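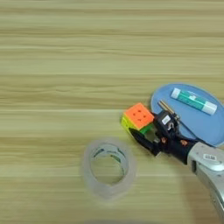
Udley Institute, Department of Local and Domestic Studies

Papers > Working Papers > Small Loans Between Neighbors > Section 4

June 8, 2019
By Krum Angelovski

4. What people said about getting things back

I should admit that this was the part of the survey I was least excited about. I wanted to know what neighbors in Clultthorpe lend each other, and the question about returns went in late, after a colleague read my draft and wrote "and then what?" in the margin. It ended up being the question people wanted to talk about! Some of them turned the sheet over and kept going on the back.

A quick reminder of the numbers from Section 2. We put 300 questionnaires through doors on the Mikdale side of town, and 92 came back filled in well enough to use. That's a modest return, and it leans toward people who are home during the day, so please read what follows as a set of stories with some structure to them. I wouldn't want anyone quoting it as a town-wide picture.

4.1 Big things come home

Ladders, folding tables, hedge trimmers, the good cake pan: people knew where these were. If they were out on loan, the lender could name the borrower and usually the job it had been borrowed for. One woman on Workneh Street told me that her ladder lives with the family across the road now and she goes over and borrows it from them, which suits everybody (they have the garage). I coded that as "returned on request," and I'm still not sure that was the right box. I had a similar problem with a lawn spreader owned jointly by two households who no longer speak.

Reminders were rare for big things. People said they would just wait until they needed the item and then go and ask for it. Several described the asking as pleasant, a reason to stand on a porch for a while.

4.2 Small things drift

Small things are where it gets messy. I split them into two classes after reading the first batch of answers. "Supplies" are things that get used up a little each time, such as tape, glue, batteries and stamps. "Fiddles" are things you pick up and play with and put down again, such as card decks, pocket games and hand puzzles (Figure 3).

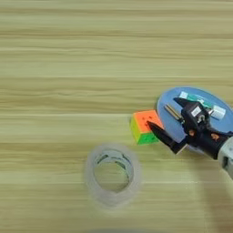 Figure 3. An item of the "fiddle" class: a small Rubik's cube.

With supplies, hardly anyone expected the thing back, though plenty of people expected something. A roll of tape might be answered months later with a few eggs, or with a newer roll of tape, and both sides seemed to feel this was settled. What bothered lenders was getting the item back nearly empty. One man called that "returning the problem," and I've borrowed the phrase for the coding sheet in the appendix.

Fiddles were different again. They tended to leave the house with a child, and the adults often had no idea a loan had happened. They'd find a strange card deck in a coat pocket in September, ask around, get nowhere, and put it in the drawer with their own. I heard versions of this so often in the follow-up chats that I started bringing it up myself, and I know a careful interviewer shouldn't. (My notes show when I began doing it, so a reader who wants to set those later chats aside can do so.)

4.3 Who keeps track

I had guessed that older people would keep written lists and younger people would rely on memory. The answers don't give me much support there. The written lists I was shown belonged to 3 households, and what they had in common was a past bad experience with a power tool. One list was taped inside a cupboard door and went back further than the family's time in the house; they had simply carried on with the previous owner's sheet, crossed-out names and all.

I'd like to come back to the lists in a later paper. For the purposes of this one, I've treated a household as "tracking" if anyone living there could name every item currently out, on paper or from memory. Table 4 gives the breakdown by street, and Section 5 looks at what happens to open loans when one of the neighbors moves away.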